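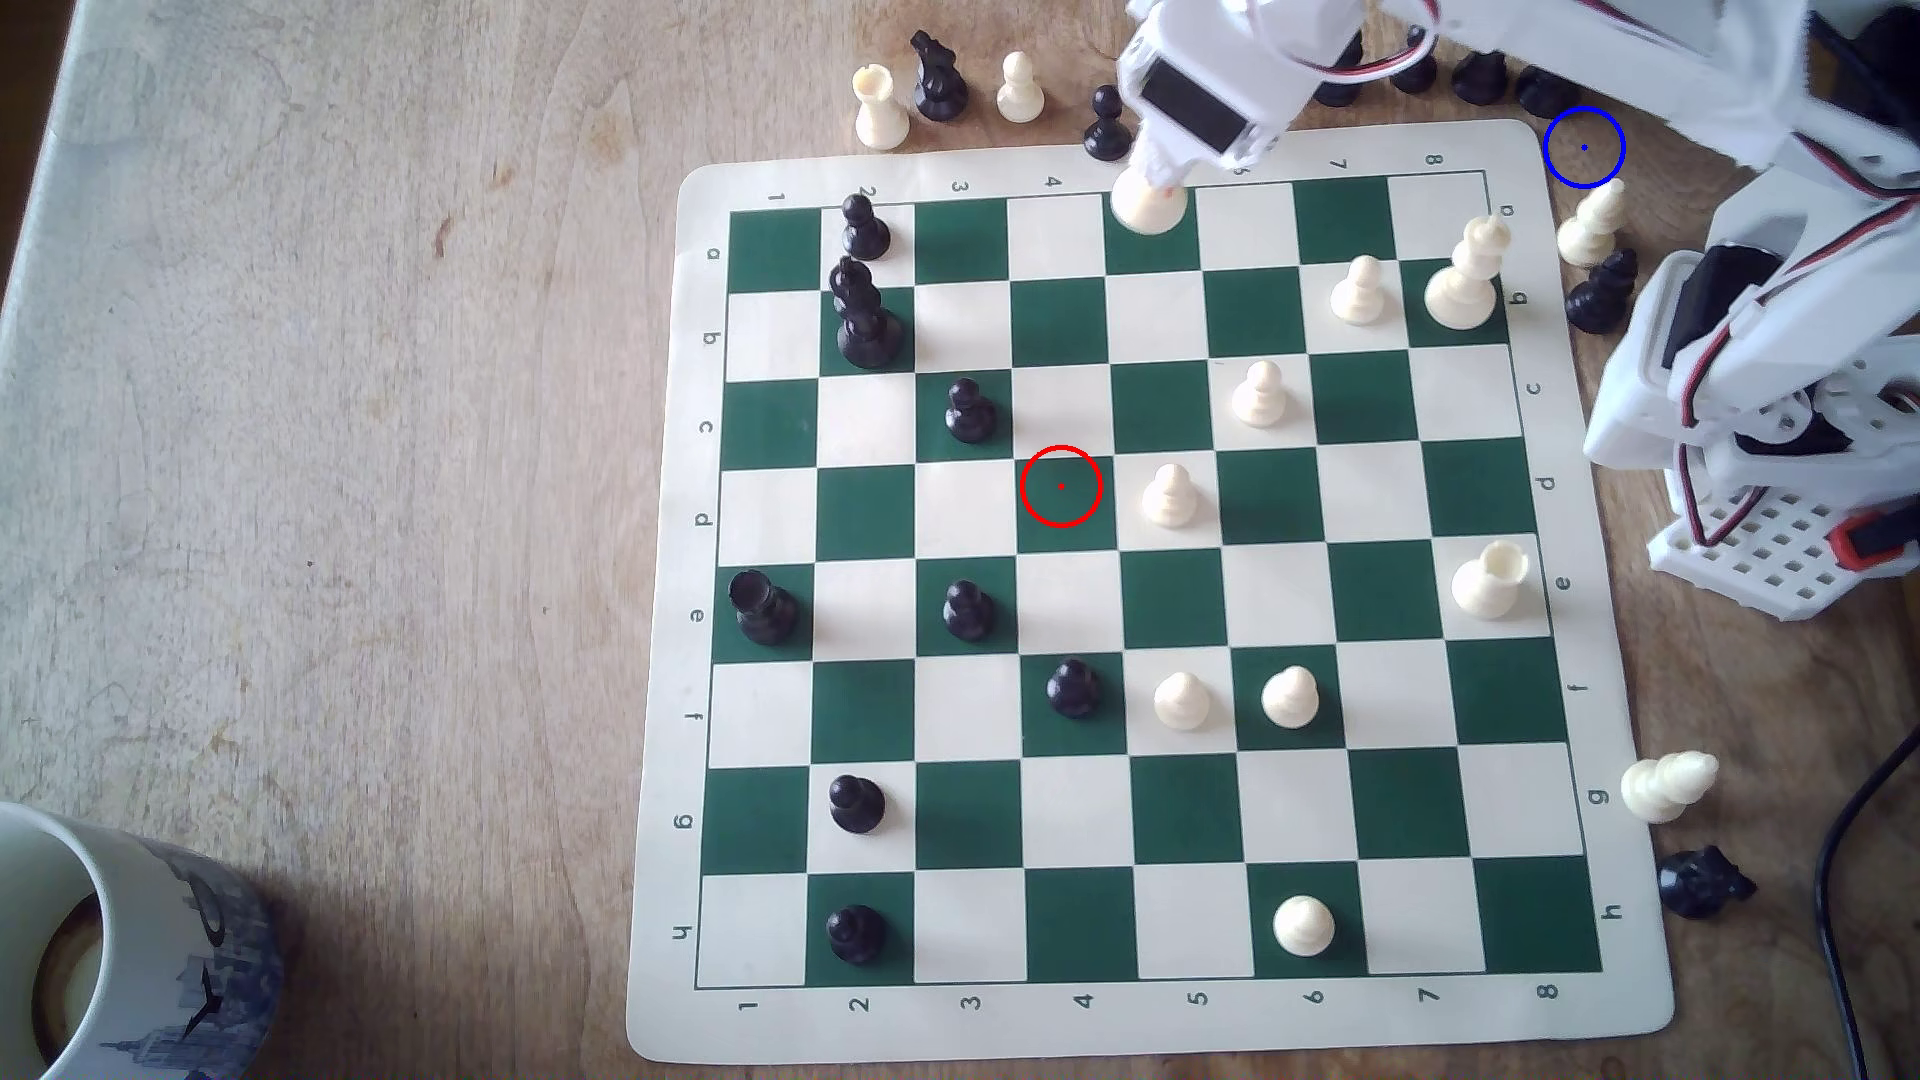
The copyeditor who works on most of the fiction list at Flesex has asked not to be named, on the grounds that a copyeditor whose name is known has usually been named in a complaint. The press puts out novels by new writers, most of them first books, from two rooms over a shuttered bank in Clerkisthorpe. We talked for an afternoon in January about what happens to a manuscript between acceptance and print, and about continuity in particular, a subject on which the copyeditor has firm views.

The work begins with a file. Flesex asks for a single document, double spaced, with chapter headings in a heading style and no manual page breaks. "I get that perhaps half the time," the copyeditor said. "The other half, somebody has pressed the return key until the next chapter starts on a new page. I strip all that out before I read a word. If I read first and clean later, I start to dislike the book for its tabs."

Cleaning is done with a set of saved searches, run in a fixed order. Double spaces go first, then straight quotation marks, then hyphens standing in for dashes. Ellipses are left alone until the style sheet exists, because the writer may have a system. The result is saved as a new version and the original is never opened again except to settle a dispute.

The first reading is done without marking anything. The copyeditor keeps a pad beside the keyboard and writes down only page numbers. "If I stop to fix a comma on page nine I miss that the sister was an only child on page two. You can't read for both at the same speed."

On the second reading the style sheet is built. It has 3 parts: spellings and hyphenation, people and places, and time. The first is common to every publishing house. The second lists each character with every physical fact the text supplies and the page on which it is supplied. The third is a calendar, which the copyeditor considers the most useful document in the whole process and the one writers are least likely to have made for themselves.

"A novel will tell you it's the week after a funeral, and then someone mentions that the funeral was last month, and then a child who was in school goes to the beach on what must be a school day. None of that is a disaster. Most readers will go straight past it. But a reader who does catch it stops trusting the writer on things that are harder to check, like whether the husband is lying."

I asked how the calendar is made. Every reference to time in the text is copied out with its page number: hours, meals, weather, light, holidays, ages, pregnancies, school terms. These are placed in order down the left side of a sheet. Events go on the right. Where the two columns can't be made to agree, a query is raised.

A recent book, a family novel told by two narrators, produced 37 queries on the calendar alone. The copyeditor regards this as high but not alarming. Two narrators means two clocks. In that case the writer had drafted one voice complete and then the other, and had moved the main event by a season between drafts. The leaves were on the trees in one account and had been raked up in the other.

"We asked the writer which it should be, and the writer said it didn't matter. So we asked again. It matters because somebody hides something under the leaves."

Queries at Flesex are written as comments in the margin of the file and follow a form. The comment states what the text says here, what it says elsewhere with the page, and one possible repair. It doesn't say that anything is wrong. The copyeditor was trained at a larger house to phrase every query as a question, and has since dropped the practice. "Forty questions in a row reads like an arrest. A statement is easier to take. 'Page 12 has gray eyes, page 140 has brown. Brown would need one change.' Then they can accept it and go on with their day."

On the matter of sentences the copyeditor is more cautious. Flesex does line editing at an earlier stage, and by the time a book reaches copyediting the prose is considered settled. Grammar in dialogue isn't touched. Grammar in first-person narration is touched only if it breaks the narrator's own habits. In third person the house manual applies, with the writer's exceptions entered on the style sheet. The manual itself runs to 4,000 entries, many of them single words, and was started by a former employee who had strong feelings about compound adjectives.

Asked for the most common fault in a first novel, the copyeditor declined to call it a fault. "Repeated gestures. People nod, sigh, and let out breath. I run a search on each one and send the writer the tally without a comment. They fix it themselves, and usually they fix too much of it, and then I have to put a few nods back so that a yes can be heard."

Names come next. New writers tend to choose names that begin with the same letter, often without seeing it, and the effect is worse when the names are also the same length. The copyeditor will raise this once, in the cover letter. It isn't raised again if the writer says no. Renaming late in the process carries its own risk, as a global replace will find the old name inside other words. A minor character changed from Art to Neil gave one set of proofs a "depneilment store," which survived until the second pass.

The software came up here. Flesex uses a consistency checker called Trumusora, which lists variant spellings, hyphenation and capitals across a file. The copyeditor runs it after the second reading and never before. "It will tell me that 'good-bye' is there with a hyphen and without. It won't tell me that the one with the hyphen is in a letter written by the grandmother, and that she'd spell it that way. If I've read the book I know which ones to leave."

The press has also tried having a summary of each manuscript produced automatically for use in building the calendar. The trial was stopped after one title. The summary was fluent, and it put events in the order in which they were told. The novel was told backward.

Some of the queries that take longest have nothing to do with time. Anything in a book that follows rules of its own has to be checked against those rules: card hands, train connections, recipes, knitting, the law of wills. The copyeditor keeps reference books for the frequent ones and writes to people for the rest. A poker scene in a thriller on last year's list was dealt out on the desk with real cards and found to contain five queens. A character in the same book drove a stick shift for two chapters and an automatic after that.

"Specialists write in. The person who knows about wills won't care that a man's eyes changed color, and the person who noticed the eyes won't care about the will. You have to be dull on behalf of all of them."

Proofs are read on paper. They come back from the typesetter, Baxter, usually within two weeks, and are read against the copyedited file by a second reader who hasn't seen the book. The copyeditor doesn't proofread titles already copyedited, having found that by that stage the eye supplies what ought to be there. Corrections are marked in red if they're the typesetter's error and in blue if they're the house's. The distinction decides who pays.

Word breaks at the ends of lines are checked separately. So are the last lines of chapters, where a page carrying fewer than five lines of text is sent back to be reset. Running heads are checked by turning through the whole set and reading nothing else.

I asked whether the work spoils reading for pleasure. The copyeditor said it had for the first few years and then stopped. Library books are read quickly now, in the evening, with no pencil in the room. Errors are noticed and passed over. The one exception is a character who drives somewhere and comes home on foot, with no word about the car. "I'll turn back for that. I want to know where they left it."

The spring list at Flesex has four novels on it. Two are with Baxter, one is on its second reading, and the last hadn't come in on the afternoon of our conversation. The writer had asked for another week, and the copyeditor had given it, with a note about page breaks.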